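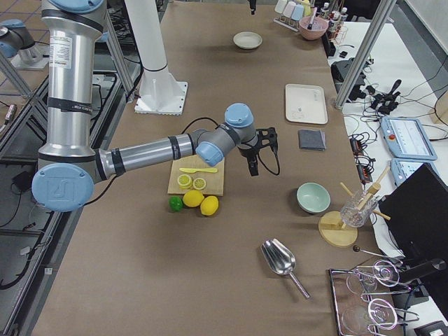 The League Office writes to all member clubs regarding the arrangements for the second half of the netball season, which resumes in February. The revised fixture list has been sent to club secretaries and replaces the version issued before the break. Home clubs remain responsible for opening the hall, setting out the posts and providing light refreshments for both teams and the umpires. Clubs have asked what is expected at the interval, and the answer is very little: water, squash and some cut fruit. Lemon cut into round slices on a wooden board, with a plastic knife such as the yellow one shown, is quite sufficient. Please do not bring metal knives courtside, as the hall's conditions of hire forbid them.

Clubs will notice three changes in the revised list. Cloveneck and Stostar have exchanged home dates at their own request. Shakya will play all remaining home matches on Court 2 while the floor of the main court is re-lined. The Division Two cup tie held over from the first half will now be played as an early match, with the first centre pass at 9.15 a.m. Umpires have been told.

Registration cards must be shown to the opposing captain before the warm-up. The League has 292 registered players this season, and a number of cards still carry last season's stamp. A player without a valid card may take the court only if her name appears on the printed list held by the home club. Where it does not, the match may proceed, but points will be withheld until the registration is confirmed.

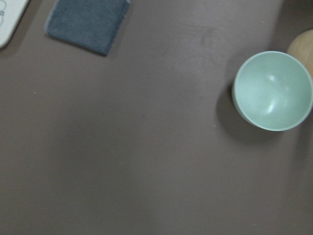
Match sheets should reach the results desk by 8 p.m. on the day of play. A photograph of the sheet is acceptable provided that both captains' signatures can be read. Late sheets will be recorded, and a second late sheet in the same half-season will cost the club one point. The League has no wish to apply this rule and would ask captains to agree, before leaving the hall, which of them is sending the sheet.

The following message was received on this list after the draft fixtures were circulated. It is repeated with the reply, as other clubs have raised the same question. 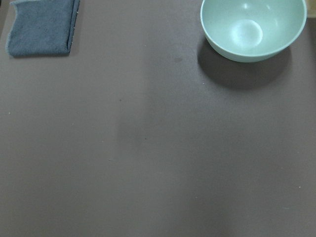

Rosville wrote:

> We should be grateful for a ruling on late starts. Our last away match began well after the advertised time because the previous hirers had not cleared the court. The umpires shortened each quarter, and we lost by a single goal. We do not dispute the result, but our players had travelled a long way and feel that a full match should have been played or the fixture rearranged.
>
> We would also ask whether the hall charge can be reduced when court time is lost. The club paid its full share.

Rule 6 applies. Where a match cannot begin on time through no fault of either team, the umpires may shorten the quarters equally, and a result so obtained will stand. If the delay exceeds 30 minutes, either captain may ask for the match to be rearranged — but the request must be made before the first centre pass and noted on the match sheet. As no such note was made on this occasion, the result stands.

On the second point, hall charges are paid to the hirer under a single booking for the whole season. The League has written to the hall asking for credit for the lost time, and any sum received will be divided equally between the two clubs. The balance of the court hire fund stands at £837, which leaves no room for payments in advance of a credit.

Clubs wishing to propose a change to Rule 6 should do so in writing, with a seconding club, in time for the spring meeting.

League Office

Contact the list owner | Copyright the League and its member clubs | Back to top

This archive uses cookies to remember your display settings. By continuing to browse you accept their use.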